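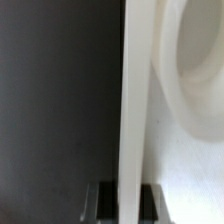

Edge of a white panel, with the curved piece at right.

Fitting pegged blocks into a tray base

Waqas Shaikh
Our learning centre in Cerkville has received a Mevmont model table kit, and we would appreciate advice on the order of assembly. The legs are white blocks with a coded square on the face and a round peg at one end. The base is a shallow white tray with raised walls. The printed instructions do not state whether every leg should be placed before any is tightened, or whether each should be finished in turn. Members have tried both methods and have not reached agreement.

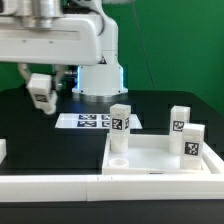

Imke Rieger
Please place all of the legs loosely first. Each peg should be started by hand and turned until it catches – no further. Once every leg stands straight, tighten them in opposite pairs. A leg tightened alone tends to lean, and the last one will then be difficult to seat. Should a peg bind, remove it and begin again, as force will damage the socket.

Tove Ravn
We always did one at a time and it was fine. Check the colour code on the box.

Danish Mirani
I would support the first reply. It is also advisable to lay the legs on their sides in a row before beginning, so that each peg can be inspected. Our centre allows 2 sessions for the full kit, including sorting.

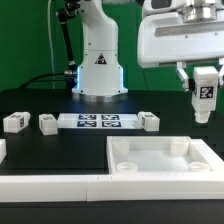 Tray with its round sockets, and a block with its peg pointing down.

Contact the Ollora Help Desk | © Ollora Community Help | Back to top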